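Nendari notebook, May, 4:40 pm

Garment sorting, two-handed, hand-held grippers. Total now stands at 403 demos. Of those, 24 went in the bin at sync check, where the left and right streams had drifted apart far enough to suggest two different people with two different grudges.

Trained the Pamik policy on the rest. On dark clothes over the plain gray sheet it picks a sensible first grasp. On anything patterned it goes for the pattern. It has a real fondness for printed flowers, which do not lift.

So: more bedrooms, more busy quilts, dark clothes left in a heap, both grippers in view of each other where possible. 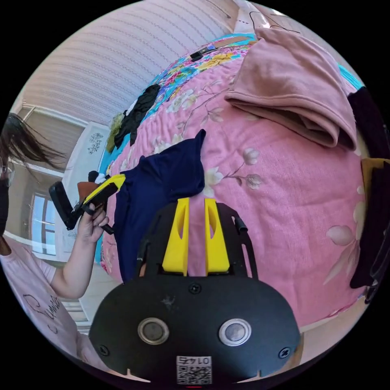 Lutfa Herath thinks the quilts are a distraction and that the trouble is the crop, because at our input size a crinkle and a sleeve edge come out as the same four pixels. She would rather see one run at double resolution before anyone strips another bed.

Annoyingly cheap to test. Queued it on Boström overnight, 9 seeds, same split. If she's right I owe Tanvir an apology for the quilt shopping list.

To do: fix the sync script, relabel the black-on-navy grasps.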